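Olga Cunha was still in her gardening boots when I got to her kitchen, and she had already put the kettle on. She retired from surgical nursing in March after 16 years on the night team, and I had come to ask how a person sleeps after a working life like that. We ended up talking for over 2 hours!

"Badly, at first," she says, laughing. "I'd be wide awake at three in the morning, folding towels. My body thought it was lunchtime."

What she loved about nights was the company. The team ate together whenever the list allowed, and everyone brought something. Olga's was a bean stew that she still makes in a pot big enough for 10, though there are only two at the table now. (I had a bowl. I had a second bowl.)

"You get to know people differently at that hour," she says. "Fernanda Gouveia and I hardly spoke for a year on days. Then we both moved to nights and she ended up godmother to my youngest."

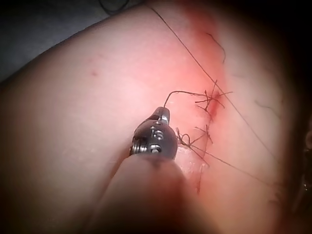
A steel instrument tip, marked 15, with a fine dark suture thread.

She taught herself to sew on her breaks, starting with hems and moving on to quilts, and the spare room is now stacked to the window with them. The blue one on the bed has 300 squares, all cut from old shirts, and she can tell you who wore nearly every one of them. I could have listened to the shirt stories all afternoon.

So how did she get her sleep back? Slowly, and with a lot of walking. She goes up to the Flukavport lookout before breakfast, whatever the weather, and she keeps the bedroom curtains open so the light wakes her.

"I'd never seen so many mornings from the right end," Olga says. "I used to be driving home in them with my eyes half shut."

Fernanda retires next spring, and the two of them are already planning a sewing table at the Grīnberga market. Olga wants to sell quilts. Fernanda wants to sell the stew.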